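Jesurell Memorial Chapel, pre-service inspection, August
Inspector: Sioned Bellis. Reviewed by: Bleddyn Gittins.

**Chapel and entrance**

- [x] Main aisle clear to full width. *Two chairs moved back to row 4.*
- [x] Exit signs lit, both doors open outward.
- [x] Posted occupancy 90. *Ó Flaithearta service expects 61, no overflow seating needed.*
- [ ] Ramp handrail tight. *Lower bracket turns by hand. Refit before doors open.*
- [x] Candle stands on level floor, 2 ft from drapes.

**Casket handling**

- [x] Church truck wheels lock and release.
- [x] Bier pins present, rubber stops not split.
- [ ] Lowering device straps. *Fraying at the stitch on the foot-end strap. Tagged out. Use the Drulus spare.*
- [x] Brake on lowering device holds under test load.

Straps are replaced as a set. Do not mix old and new webbing on one device. 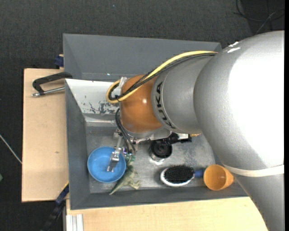 *KUKA arm over a gray open-topped bin of household objects.*

Items left by families are logged at the front desk and returned after the service. The log was current at time of inspection.

**Preparation room**

- [x] Eyewash runs clear on both sides.
- [x] Exhaust fan on, airflow felt at table height.
- [ ] Spill kit complete. *Absorbent pads short. Reorder from Hitodex.*
- [x] Sharps container below fill line.

**Vehicles**

- [x] Hearse rear door latch and rollers.
- [ ] Lead car tires. *Front left worn near the bar. Replace within 2000 miles.*

Open items: 4. Handrail and strap to be signed off by B. Gittins before the 10 a.m. service.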